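Stop Ranking Vegetables
Jan 24, 2021
by Simone Quintana

OK, quick one, I have soup on.

Another list landed in my inbox this morning. The 15 healthiest vegetables, in order. Kale near the top, as always. Celery near the bottom, as always. Iceberg lettuce didn't even make it. And I am tired of it.

Who eats like this? Who stands at the store with a score in their head and puts back the green beans becuase spinach got an 83? My neighbor Kadri Vītola, that's who. She told me she quit buying cucumbers. She likes cucumbers! She ate one nearly every day, with salt and dill, and then some chart said they were mostly water. So now she buys kale and it goes yellow in the drawer.

A vegetable you throw out has no vitamins in it. Not for you anyway.

I get why the lists exist. Easy to write, easy to click. And yes, there are real differences -- a carrot has a lot more vitamin A to offer than a radish, fine. But nobody lives on radishes. You eat a radish with something. Bread and butter, in my house. A number for one food on its own tells you very little about dinner. 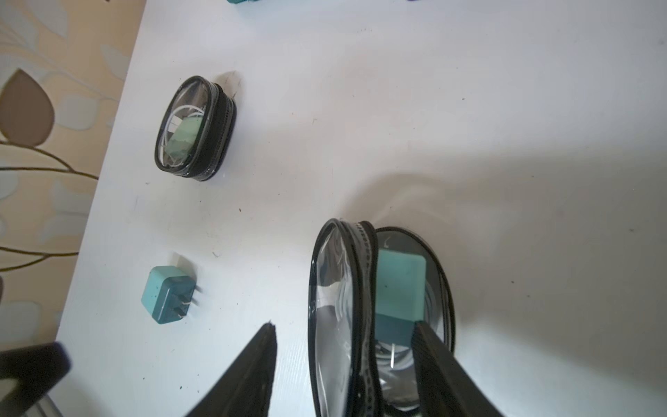 And the lists never ask how you cook it. Or if you can afford it. Frozen peas are cheap, they keep, my kids eat them straight from the bag. Where are peas on the list? Number 23 on the long version. Behind watercress. I have bought watercress maybe 2 times in my life.

Rostam Soltani wrote to me after my last column and said people need some kind of guide. Maybe. So here's mine. Buy the ones you like. Cook them the way you like them, butter included. Try a new one when its on sale. If you hate it, you hate it, move on.

Kadri, go buy a cucumber.

Soup's boiling over. Cabbage and potato -- no idea what it scores.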